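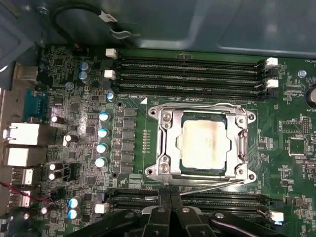
CPU socket with the old paste still on, memory slots above it empty.

Repair Bench Group – minutes of the December get-together

I'm Kendra Li and I got the notes job again, so apologies in advance for my spelling. We had 10 people in by 5, plus Solange Gosselin on the phone for the first half until her battery gave up.

Last month's minutes: fine with everyone, except that I wrote down the wrong shelf for the spare power cords. They're on the bottom one, next to the paper towels.

The server board
Most of the evening went on this one. The board is staying in its metal chassis for now because we don't have a decent box for it, and Solange thinks we should get the processor cleaned up before we do anything else. Wudo paste remover was suggested (we have most of a bottle) and then there was a long chat about coffee filters versus lint-free cloths. I'm a coffee filter person! We settled on cloths. Solange wants the bracket left closed while the top gets wiped, and the lever only lifted after that, so that no old paste ends up down in the socket. Everybody was happy with that.

Then memory. The two banks both need checking against the manual before anyone buys sticks, and I said I'd print the page on which slots to fill first. We had a bit of a back and forth over whether Niltik or Sisodia sticks would be the better buy – Niltik is cheaper but takes forever to ship. No decision. I'll get prices for both and send them around.

Someone asked if we should replace the blue-topped capacitors while we're at it. Solange said please leave them alone unless one tests bad, and that was the end of that.

Money
We have a little over 15 dollars in the jar after the last Tadent order of screws and cable ties. That covers cloths and not much else. Chip in if you can.

Tidying up
The screwdrivers are all in the wrong drawers again and I spent a good while hunting for the small Phillips. We're going to label the drawers next time, and I'm bringing the label maker if I can find the tape for it.

To do
Kendra – print the memory page, get prices, label maker
Solange – clean the processor, find out what heatsink fits
Everyone – bring back borrowed bits, there are four missing

Next one is in the new year, same room, same time. Snacks are on me.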